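Clutus Care Label Collection

Clutus is a set of text records taken from the care labels of household linens. Each record holds the washing, drying and ironing instructions as printed, plus the fiber content and the language of the label. The set was put together at Ondgate for people who work on laundry guides, product pages and translation of short instructions.

Version 2 was released on February 14, 2019. It has 2329 records, up from 1739 in version 1. Labels come in 10 languages. English and German make up most of the set, and the smaller languages are thin.

Records are grouped by item type: towels, sheets, pillowcases, tablecloths, bath mats and other. Kitchen cloths are filed under towels. Blankets are left out. 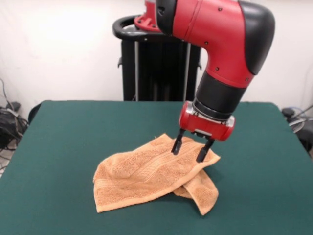 Item type "towels": terry cloth with a woven band.

Files

labels.csv has one row per label. The columns are id, item_type, fiber, wash_text, dry_text, iron_text and lang. Empty fields mean the label gave no instruction of that kind.

symbols.csv maps care symbols to plain words. Some 204 rows in labels.csv had symbols only, and their text fields were filled from this table. They are marked with an asterisk in the id.

Known problems

Temperatures are kept in the unit printed on the label and are not converted. Spelling mistakes on labels are kept too. A few tablecloth rows from the Kobzar batch list fiber shares that add up to more than 100 percent.

Loading

Files are UTF-8 with comma separators. The Duvo reader opens them without extra settings. In a spreadsheet, import the id column as text.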